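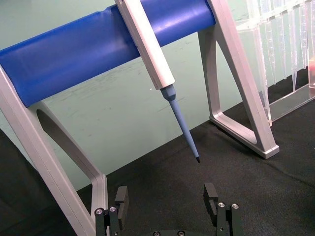

Figure 1. Pipette stand on the bench.

Hardness of Drinking Water from Three Sources in Clarnurcombe
Project report, Introductory Analytical Chemistry
Candela Montoya

1. Background

Water hardness is the combined concentration of calcium and magnesium ions, normally reported as the equivalent mass of calcium carbonate per liter. Hard water leaves scale in kettles and boilers and reduces the lather produced by soap. It is not considered a health problem at the levels found in public supplies.

Clarnurcombe is supplied from a mix of surface water and groundwater. The east side of town sits on limestone and the west side on sandstone. Residents on the east side often complain of scale, but I could not find a comparison of the sources made with one method. The purpose of this project was to rank three sources by total hardness and to estimate how much of the hardness in each is temporary, meaning that it can be removed by boiling.

2. Sources

Town supply. Collected from a kitchen cold tap on the east side. The house has no softener.

Sjöberg well. A private drilled well on the limestone, used for a small orchard and one dwelling. The water is not treated before the outdoor tap where the samples were drawn.

Lomisora spring. A piped spring on the sandstone slope west of town, with a public spout.

Each source was sampled on three days in May, with three bottles filled on each day, for a total of 27 samples. Bottles were rinsed with the source water before filling, filled to the top, and capped. Taps were run until the temperature was steady. Samples were kept in a refrigerator and brought to room temperature before analysis.

3. Method

3.1 Principle

Total hardness was measured by titration with EDTA, which binds calcium and magnesium. Eriochrome Black T was used as the indicator. In a buffered alkaline solution it is wine red while bound to magnesium and blue once all of the metal has been taken up by EDTA.

3.2 Standard

A calcium stock solution of 2000 mg/L, expressed as calcium carbonate, was made by dissolving dried calcium carbonate in dilute hydrochloric acid and making up to volume with deionized water. Working standards were diluted from this stock. The EDTA solution was standardized against a working standard at the start of each session, and the factor obtained was used for that session only. 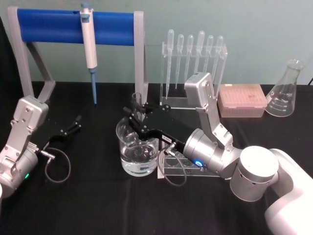

Small volumes of buffer and standard were measured by pipette. The pipette was checked by weighing repeated deliveries of deionized water on the analytical balance and correcting for water temperature. The tip was changed between sources but not between bottles from the same source, and was rinsed with the next sample before use.

3.3 Procedure

A measured portion of sample was placed in a conical flask and diluted with deionized water. Ammonia buffer was added, followed by a small amount of solid indicator. EDTA was run in from a buret with constant swirling until the last trace of red had gone. The reaction is slow near the end point, so the final drops were added singly with a wait of 5 seconds between them. Every sample was titrated in triplicate. A blank of deionized water was carried through the same steps and subtracted.

For temporary hardness, a second portion was boiled gently in a covered beaker, cooled, filtered to remove the precipitate, and made back up to its original volume. The filtrate was titrated as before. The result is the permanent hardness, and the difference from the total is the temporary hardness.

4. Results

The ranking was the same on all sampling days. The Sjöberg well was the hardest, followed by the town supply, with the Lomisora spring well below both. There was no overlap between sources: the softest bottle from the well was still harder than the hardest bottle from the town tap.

Spread between bottles filled on the same day was small for the well and the spring, and close to the spread between replicate titrations of a single bottle. For the town supply, the spread between days was clearly larger than the spread within a day. The lowest town result came from the Sunday collection.

Most of the hardness in the well water was temporary. A visible white deposit formed on the beaker during boiling, and the hardness of the filtrate fell to a level close to that of the unboiled town water. The town supply lost a smaller share on boiling. For the spring the difference between boiled and unboiled portions was within the uncertainty of the method, and no value for temporary hardness is claimed.

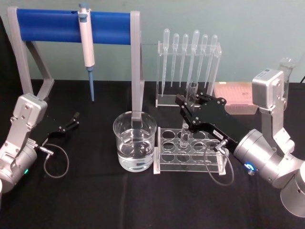 A side test was made on a household filter jug, the Plidesance, borrowed with a partly used cartridge. Town water passed through the jug once gave a lower total hardness, and the first jugful after the cartridge had stood overnight was lower than those that followed. The history of the cartridge was not known, and the test was not repeated with a new one. It is reported here as an observation only.

5. Discussion

The result for the well is what would be expected from groundwater in contact with limestone. Carbonate rock dissolves in water containing carbon dioxide to give calcium hydrogen carbonate, and heating reverses the process. The spring drains sandstone, which has little carbonate to offer, and its low hardness fits that picture.

The variation in the town supply is harder to assign. The proportion of groundwater in the mains changes with demand, so a change in blend is a reasonable explanation. It can't be confirmed from three collection days. A longer series from one tap, with blending records from the supplier, would be needed.

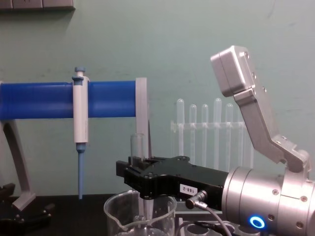
Figure 2. Single-channel pipette held upright on the stand with a tip in place.

5.1 Sources of error

The end point was the largest source of error for the spring samples. The titration volume was small, so one drop in excess made a noticeable difference to the result. A more dilute EDTA solution would have given a larger volume and a smaller relative error. This was considered, but it would have meant a second standardization in each session.

Loss of carbon dioxide during storage may have caused some calcium carbonate to come out in the well bottles before analysis. One bottle had a faint film on the glass when opened. It was shaken and analyzed with the rest, and its result was at the low end of the well group.

Evaporation during boiling was corrected by making up to volume. Any precipitate too fine for the filter paper would have passed through and been counted as permanent hardness, so the temporary hardness values should be read as minimum values.

The method does not separate calcium from magnesium. A second titration at higher pH with a calcium-specific indicator would do so, and the remaining well samples have been kept cold for that purpose.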